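1 March 2025
Prelville bench log, grasp planner

Finally got the new target selector running end to end on fruit! I've been looking forward to this since November, when the old one would happily pick the biggest blob on the table and sit on it until I restarted the node.

Short version of what changed. The old code scored each detection by area and confidence and that was it. The new one (branch zimance-rank, Inmaculada Goicoechea wrote most of the scoring) adds a clearance term: how much room there is for the two fingers either side of the fruit before they hit a neighbor or the bowl rim. It also keeps a short memory of each fruit, so when a finger covers one for a few frames the track coasts instead of dying and coming back with a new ID. That second part is what I care about, because with a wrist view the fingers are in the way practically all the time.

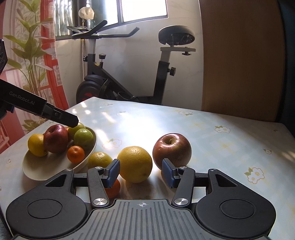
Grapefruit-like one between the pads, tangerine and green-yellow citrus partly behind the left finger.

This layout is a great stress test for the mask merge. Old merge: anything under a finger got split in two and both halves went into the ranking. New merge: we project the finger outline from the joint readings, grow it by 2 pixels, and treat whatever is under it as unknown, so the halves get joined if the color and curvature agree. I replayed 118 clips through it over lunch and the duplicate IDs dropped so far that I went and checked I hadn't broken the counter. I hadn't. Very happy.

Glare is still a pain. Bright patches on the cloth come through the detector as "lemon" now and then at low confidence. Tried a plain saturation gate, which kills them nicely and also kills the highlight on any shiny peel, so the fitted center slides off to one side. Left it off for now. Inmaculada thinks the depth check should handle it (a patch of light has no height), and I think she's right, but depth from the Vallejo driver lags color by nearly 60 ms and I don't want to stack a fix on top of that until the timestamps are sorted.

Clearance term next. It behaves well for a fruit standing by itself. Fruit that touches other fruit is where it gets interesting.
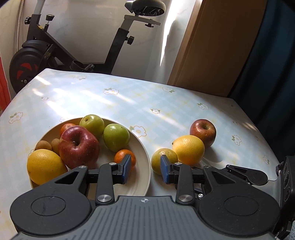 With a row like that the scorer sees zero gap along the line and gives up on the whole row, even though coming in across it would be fine. The fix is to sample approach yaw before computing clearance and keep the best angle. I had it the other way round, one fixed yaw and then the clearance, which was just me being lazy in the first draft. Moved the loop, cached the outlines, and the planner tick still fits in 150 ms on the Mulley box. There's room to sample finer if we want it.

Config notes so I don't lose them:
clearance_weight up a notch from default, anything higher and it ignores the bowl completely
coast_frames left where Inmaculada set it
saturation_gate false
yaw_before_clearance true (make this the default, delete the flag)

Still open: small brown fruit gets labeled "unknown round" and ranked last. Fine for the planner, but the label map needs an entry. Rim collision uses a circle, and our bowl is oval, so it's too cautious at the narrow ends. Ellipse fit should be an easy swap.

Timestamps first, then the ellipse. Inmaculada has the replay script, ask her before rerunning, it overwrites the output folder.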